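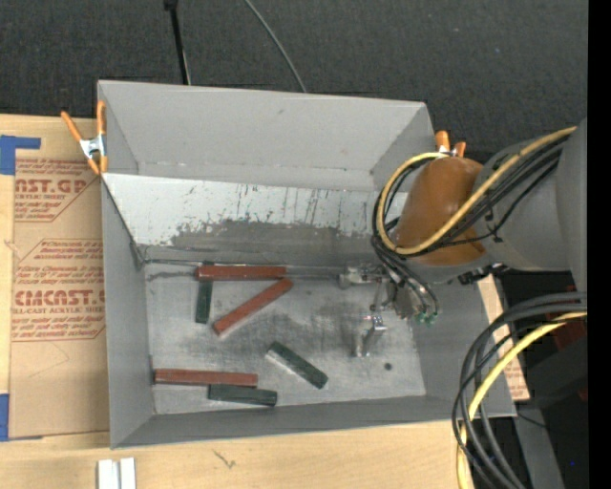

*灰色大料箱里的长条块,红褐和墨绿两种颜色*

周末前溜去 Drerkberg 的开放日逛了一圈,回来趁着还记得,赶紧写几句(2022年3月1日记)。

地方比我想的难找,从车站出来要穿过一条全是仓库的小路,我走过头两次!门口签到,发一张贴纸和一杯很烫的红茶,然后就可以自己随便走了。听接待的人说这天登记了70位访客,我到得早,前面几间屋子还挺清静的。

我最喜欢的是放料箱的那间。浅色木台面上摆着一只敞口的灰色大箱子,里面躺着红褐色和深绿色的长条块,横的、斜的、还有一块差不多是竖着的,看着像小时候玩完积木懒得收的样子,哈哈。这两个颜色搭在一起意外地好看,红褐色有点像老砖头,绿的暗暗的,边上一沾光又浅下去一截。我在那儿站了好久,同去的朋友已经喝完第二杯茶了。

还有那只箱子本身,我这种爱看旧东西的人特别吃这一套。箱底灰灰的,有点金属的感觉,上面一片片发乌的磨痕,像云一样;里侧那块斜板上半截偏白,带着细细的划痕,往下就是一大块深灰色的磨损。新箱子哪有这种味道!我问能不能摸一下,工作人员笑着说参观的时候还是别伸手,好吧。

隔壁是 Tetent 的展台,讲零件怎么分类、怎么装盒,墙上写着他们的样品柜收了3,000件小东西。柜子一格一格拉开来看很过瘾,就是灯光太黄,颜色不太看得准。再往里是 Jallen 的包装间,可以自己折一个纸盒带走,我折了两个,一个歪得没法看,还是带回来了,现在装着回形针。

午饭在院子里吃,13块钱一份的土豆汤配面包,汤很好,面包硬。院子风大,建议多穿一件,我是缩着脖子吃完的。

小小抱怨一下:指示牌太少,洗手间在楼梯背后,我绕了一整圈才找到。另外讲解都挤在上午,下午来的人基本只能自己看,想听的话早点去。

出门时拿了张单子,说下一次开放日在十一月,会多开一间 Sethi 的木工房。我已经跟朋友约好了,这回得先把路认清楚。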